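Is a monitor riser worth paying for?

Sirnetti wants $40 for a stand that lifts my screen a couple of inches. I'm on calls most of the day and my neck is sore by 10. Does raising the thing help, or is this just a box with a price tag?

deskmouse_161

It's a box with a price tag. Put the screen on two old phone books for a week first. If your neck feels the same by Wednesday, you've saved your money. I bought the Varela one and can't say it beat the books.

Mirnden Pete's Garage

get a standing desk

vulwood_renter

I wouldn't trust any product page that promises to fix a neck. Height is one thing, but angle and distance matter too, and a riser does nothing for those. Try turning the screen toward where you really sit before you buy anything. Mine is on a support and angled toward the room, with the call's video tiles over on the right side of the screen.

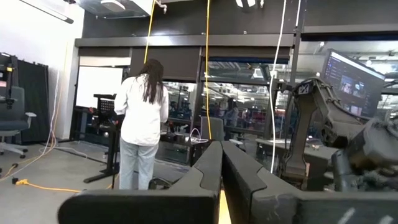 Related: Do blue light glasses do anything?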